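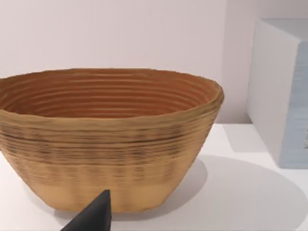 Wrist view in the Juvum simulated cell, coiled bowl close to the camera, tip of one gripper finger at the bottom.

Juvum cell

The Juvum cell is a simulated tabletop robot cell used for grasp testing. It consists of one arm, a two-finger gripper, a wrist camera and a white table, all existing in software only. The cell was put together by Nektarios Sarantis and Chukwuemeka Iyamu as a stand-in for a physical bench of the same layout, and is now looked after mostly by Iyamu. It gets set up, checked and repaired much like the real bench — except the spanners are text files.

Name

From the Juvum bench, the physical one. Older notes call the simulated version "Lumano", which was the name of the first scene file. Both names turn up in the logs. Lumano now properly means the scene only (table, wall, lights), Juvum the whole cell.

Layout

Table at the origin, arm base behind the near edge. Wall at the back, plain and pale. Main light from the upper left. Objects are loaded from a shared library of 362 models, each with a visible mesh and a separate collision mesh. Boxes and blocks are easy. Bowls, baskets and anything with a hollow are where most of the upkeep goes.

The camera is fixed to the wrist and moves with it. Part of the gripper should show low in the picture during an approach. If it doesn't, the mount offset has been lost, usually after somebody reloads the arm without the tool file.

Setting up

Order matters. Scene first, then arm, then tool, then objects. Loading objects before the table drops them through the floor, and they keep falling untill the run is stopped.

Usual start-up:

Load the Lumano scene and check the table height against the bench sheet.
Load arm and tool. Open and close the fingers once, empty.
Home the arm. Joint readings should match the stored home pose.
Drop in one object and let it settle for 300 steps before moving anything.
Take a wrist picture and compare it with the last good one.

The settling step is skipped more than it should be. An object still rocking when the arm comes in gives a bad contact and a wasted run.

Calibration

Camera calibration is done in two parts. Lens values come straight from the bench camera and are rarely touched. The mount offset is redone after any change to the tool file. Sotiris Antoniadis wrote the script for this in September; it moves the wrist through 10 poses over a flat marker and solves for the offset. Marker has to be removed afterwards. The script does not do it for you.

Finger calibration is simpler. Close on a block of known width, read the gap, correct the zero. Both fingers must be corrected together or the grip pulls to one side.

Bowls and other hollow objects

The coiled bowl is the standard awkward object in the cell. Wide uneven mouth, steep sides going in to a smaller base, thick rim, ridges the whole way round. For a rim grasp one finger goes inside and one outside, so the collision mesh has to be open at the top. Early versions used a single closed hull. The bowl looked hollow, but the inside finger stopped dead in mid air above the opening.

The fix was to split the wall into separate convex pieces. Themis Ververidis did the first split by hand. It works but is heavy, and the ridges are left out of the collision mesh entirely, so fingers slide down the side more easily than the surface would suggest. Friction was raised to make up for it. Opinions differ on this — Ververidis has argued for putting the coils back in and accepting slower runs.

Common faults

Fingers passing through the rim. Step size too large, or grip force set for the old tool. Halve the step first.

Object jitters while held. Contact pieces overlapping. Check the mesh for doubled walls.

Gripper missing from the wrist picture. Tool file or mount offset, see above.

Shadows in the wrong place. Light has been reset to the default. Reload the scene, don't edit the light by hand.

Arm stops short of the object. Often read as a planner fault, nearly always the table height.

Repairs and records

Every change goes in the repair log with the fault, the file and who did it. The longest entry is number 871, in which Lambros Fragkou traced a slow drift in the grip to a finger mass entered in grams instead of kilograms. The wrong value had been copied into every backup, so restoring an older version did nothing. Mass values are now checked at load.

Backups are kept before each tool change. Old ones are not deleted.

Related cells

Ekinci is a two-arm version using the same scene file, with its own calibration. Laluvness is a cut-down copy with no camera, used for testing finger contact only. Tool files from Ekinci should not be loaded in Juvum, the wrist flange is turned the other way.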